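12th June

Slept badly again and was up before five, so I walked the long way down to the river and back. The water is lower than it was in May. Two men were fishing off the steps by the pump house and neither of them looked up. Home by six fifteen, coffee, toast, and then I finally sat down with the clarinet.

I have been putting off the slow movement for most of the week. The notes are easy enough. What I can't do is get over the break in the ninth bar without a bump, and Leandro Figueroa heard it straight away at the lesson on Tuesday. He had me play the same four notes for what felt like half the hour, then told me my right hand was gripping. He is right about the hand. By the end of a page my thumb aches and there is a red mark on it.

This morning I tried it his way, with the metronome at 70 and nothing louder than a mumble. Eight times through with no bump, then a bad one, then I lost count and stopped. I have also gone back to the Birnov studies, which I gave up on as a student because I thought they were dull. They are dull. Number 11 is all crossings, up and down, and my neighbor must know it as well as I do by now. 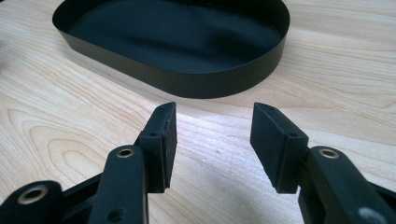 Afternoon

Took the instrument over to Sosa to have the low E looked at. It has been leaking since the damp weather, or I think it has. The girl at the counter ran a light down the inside and found two pads not seating, and she wants to keep it until Wednesday. The quote was 340 for the full set of pads, less if they only do the lower joint. I said lower joint. I might regret that by winter, but the car needs tires and I can't do both.

So I have the old plastic one until then. It is the one I learned on and the barrel still has my initials scratched in it. Intonation is poor at the top. It will be fine for Sunday's rehearsal if I stay on second and keep out of the way.

Called Mamta Jaiswal from the bus. She has the program nearly settled for the Trirketti concert and she has moved us to the first half, after the strings, which I prefer. I hate sitting around for an hour with a cold reed. She still wants the Colari quintet as the closer. I told her it was too long and the horn part was too hard for us, and she said the horn player had already agreed to it. I don't know what I expected her to say.
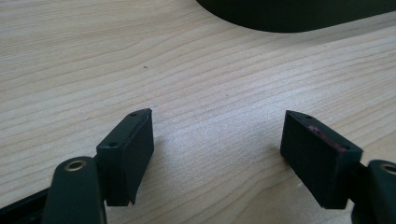 She also asked if I would write the note for the printed program, a paragraph on each piece. I said yes before thinking. There is very little to be found on Colari apart from what is in the front of the score, and that is mostly about his teacher. I will go to the library Monday and see if they have anything in the stacks.

Reeds: the last box is no good. Out of ten I have three I would play in front of people. One of those is already going soft — I can feel it close up when I push. Must order more this weekend, a half strength up, and try leaving them out overnight before I judge them.

Leftover soup for dinner. Rain started around eight and I had to go out for the towels on the line. Played long tones on the plastic one for twenty minutes afterward with the window shut, then the crossing again, very slow. Better on the left hand. The thumb is still sore. Ask Leandro about a strap.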